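Teleop log, kind of

September already. 28 episodes before lunch, goal was 30, then the Jurnstead box dropped its connection and I lost the will.

Task is dumb simple on paper. Small round thing, square dish, arm puts one in the other. Salamatu wants 100 clean ones before we train anything. Clean meaning no hovering, no second guessing, no me sneezing on the controller. 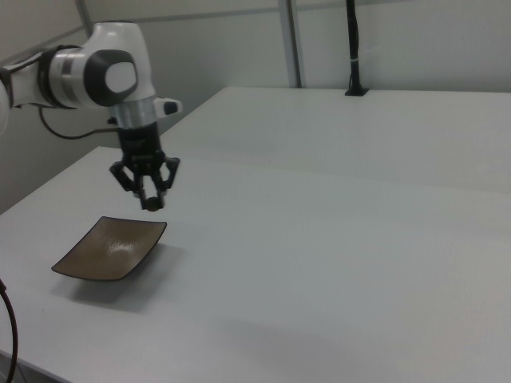 2 min read

Fingertips are tiny on this gripper so you have to come in dead straight or the thing squirts out sideways. Took me 5 throwaways just to get my hand back after the weekend. Deleted them, Olumide says I should of kept them. Maybe he's right? Failures teach it somthing too. We argue about this weekly.

Other stuff:

Shiny dish. Glare moves when the blinds move. Leaving the blinds alone from now on.

Start poses need more variety, I keep parking over the same spot. Lazy.

Renamed the folders. Old script will break, sorry Nomvula.

Back on it at 3pm if Jurnstead behaves. Will post the success rate once there is one.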